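**Drosstead, July 2024**

# Changes to linen service at Drosstead residences

Residents of the three halls managed by the Drosstead Housing Trust will move to a new linen arrangement at the start of the autumn term. The Trust confirmed on Monday that the weekly exchange of sheets and towels, which has been in place since the halls opened, will be replaced by a fortnightly exchange with an optional personal laundry service.

The decision follows a consultation held in January, to which 198 residents replied. A majority said that they would accept a less frequent exchange if the saving were passed on to them. The Trust has agreed to reduce the weekly service charge by £6 in all rooms, including those let for part of the year.

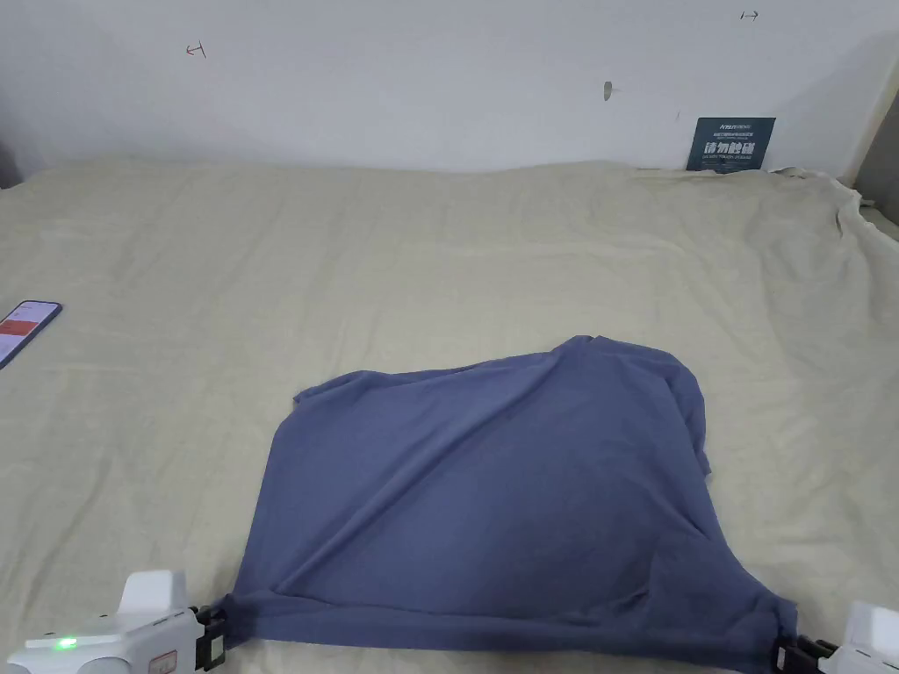 Under the new arrangement, sheets and pillowcases will be exchanged on alternate weeks, according to a timetable displayed in each entrance hall. Residents should leave used linen in the corridor bins before 8 in the morning. Clean sets will be left outside the door in a sealed bag. Duvets and mattress covers will continue to be cleaned between tenancies, or on request where there is a medical need.

Glória Cordeiro, head of residential services, said that the previous system had become difficult to justify. "A large number of sets were being returned unopened," she said. "We were paying to wash clean sheets, and residents were paying us to do it."

The contract has been awarded to Rothe Linen Services, which will collect from all three halls and wash at its premises in Nitell. The personal laundry service will accept shirts, T-shirts, trousers and other everyday clothing. Items must be marked with the room number. Woollens, silk and anything requiring dry cleaning will not be accepted.

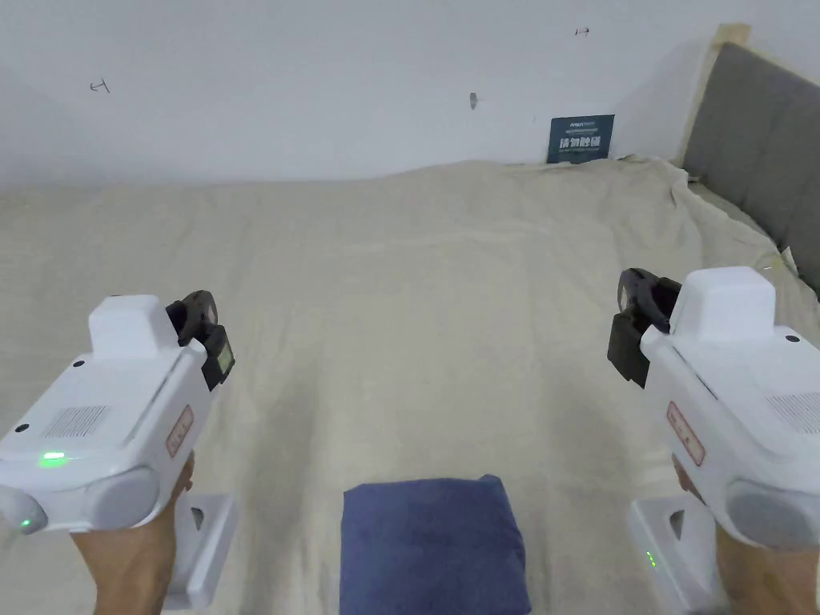

Residents who prefer to use their own bed linen may continue to do so, and may leave the exchange altogether by writing to the accommodation office. Those who leave will receive a further reduction, the amount of which will be set before the term begins. Beds in the larger rooms are wider than the standard size, and the office can provide measurements before residents buy sheets of their own.

Lourenço Carvalho, who represents residents on the Trust's board, welcomed the lower charge but asked that the timetable be reviewed after the first term. He noted that some 200 rooms are served by a single goods lift, and that earlier changes to collection times had led to complaints about noise. The Trust has undertaken to report on the matter at its January meeting.

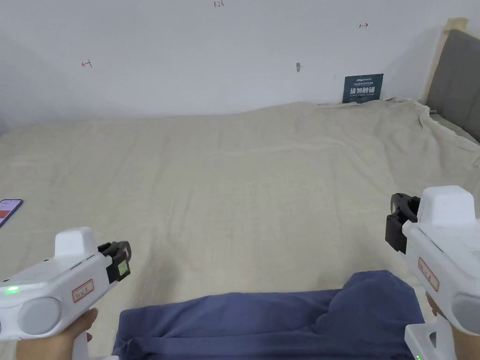
*A large bed with a cream-coloured sheet.*

Coin-operated washing machines in the basements will remain available at the present prices. Enquiries about the new arrangement should be addressed to Tyra Hedlund at the accommodation office.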